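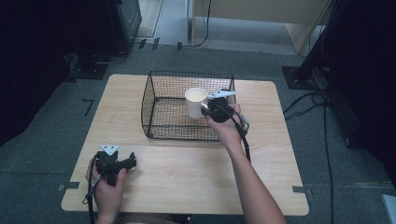
A plain white mug, plain and cylindrical, in a basket of black wire.

The Missing Mug

Every June, the facilities desk at Costeo orders 300 white mugs. By the following spring the kitchens on all seven floors are down to paper cups, a gravy boat and a souvenir from a dental conference. The company employs fewer people than it did when the tradition began. It has not caught fire or flooded. The mugs go out into the building in the morning, full of coffee, and a certain portion of them never come home.

Bram Mulder has run the desk long enough to have stopped asking. His predecessor tried an amnesty, with a trolley parked by the elevators over a long weekend. It brought in two mugs and somebody's casserole dish. The year after that came a sign above the sink, in capitals, about respect. The sign was gone by Tuesday.

"I was almost proud of them," Mulder says. "I thought, well, at least they're thorough."

The usual suspicion is theft, and there is a little of that. People retire, pack a box, and find at home that the box contains a mug. Most of the losses are duller. A mug goes to a meeting and gets left on a windowsill behind a blind. A mug holds pens for a week, then for a decade. A mug rides home in the cup holder of a car and begins a second career in the garage, full of screws. Breakage takes its share too, usually at the dishwasher, where a cracked handle will be put back on the shelf by someone who has decided it looks fine.
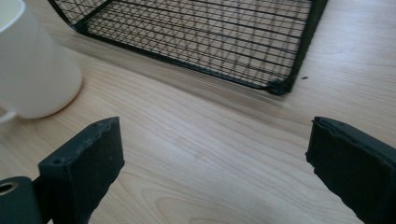 White mug, pale wood.

At Brennan, an insurance office one town over, they went the other way and got rid of the shared mugs altogether. Staff were told to bring their own. For a month or so this was a triumph, and then the kitchen filled up with personality. There were mugs shaped like owls. There were mugs with opinions about Mondays. A man in claims brought in a stein. Since every one of them belonged to a particular person, no one would wash any but their own, and the sink turned into a kind of museum.

The worst of it was the borrowing. Taking a company mug is a clerical matter. Taking the owl is personal, and the owl's owner sat within sight of the kettle. Two departments stopped speaking over it for most of the winter, and when the shared mugs were brought back the memo gave hygiene as the reason.

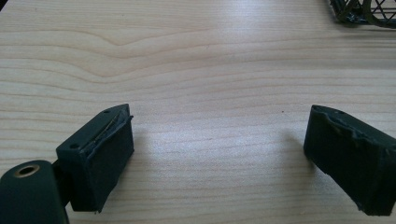 Kobe Van Hecke, who designs break rooms for a small studio called Skusovari, thinks most mug disputes are really seating disputes. Give people somewhere decent to sit, he argues, and they'll drink the coffee where they poured it. His own preference is a big light-colored wooden table, on the grounds that people like looking at wood while they avoid a phone call. The top shown here makes his case well enough, with long streaks running nearly parallel and a soft arch in the lines at the upper left, just the sort of thing a person could study for a whole cup. He is against white laminate, glass, and anything tall enough to need a stool. Nobody, in his experience, has ever finished a drink on a stool.

Usemov, a client of his, put in four of these tables and still lost mugs, though more slowly. Van Hecke counts that as a win. The finance department there counts it as four tables.

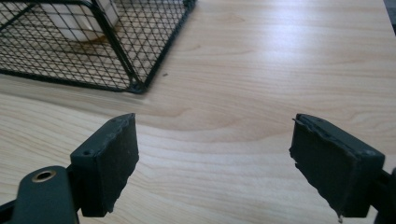

Should an office buy good mugs or cheap ones?

Buy cheap ones, all the same, and keep a spare case of them in a closet with a lock.

Mulder arrived at the same policy on his own. He once bought 100 heavy stoneware mugs in a shade of blue that everyone admired, and they went faster than anything before or since. One of them was on his sister's draining board when he visited. She has never worked for Costeo, and she was vague about where she got it. He drank his tea from it and left it in her sink.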